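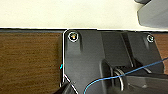
I gave up eating lunch at my desk in January, and I've been a bit of a bore about it ever since. For years I had a sandwich in one hand and the mouse in the other, and I couldn't have told you what was in the sandwich. My mum used to say you should never eat where you work, and I'd nod and carry on dropping crumbs. A bit of brown wood grain does look nicer with a plate on it than with a keyboard, I'll give her that. So now I stop, properly, and I go and eat somewhere else – even if somewhere else is only the other side of the building.

The first week was awful. I felt guilty the whole time and was back in my chair after six minutes. Then Wing-yan Lai started coming along with her leftovers (her aubergine thing is the best I've ever had cold) and suddenly I was looking forward to one o'clock like a child waiting for the bell.
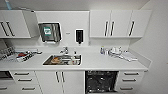 White cupboards, a long worktop and a sink: all a decent lunch needs.

We have rules now, sort of. Phones stay in pockets and you don't ask when the report will be ready. Soup is fine, fish is a matter for your conscience. Two of us take turns to bring something sweet on a Friday-ish sort of mood, which can strike at any point in the week!

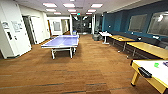
Colin Hartley thinks I'm making far too much of it, and told me that a lunch break is just a lunch break and he gets home earlier by skipping his. Fair enough, Colin. I used to leave on time too, and then spend the evening on the sofa too tired to cook.

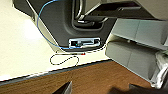

These days I still have enough left in me to chop an onion when I get in, and I've started making double so there's something for the next day. Tonight it's lentils – Jummai Uzor's recipe, with far more garlic than she told me to use.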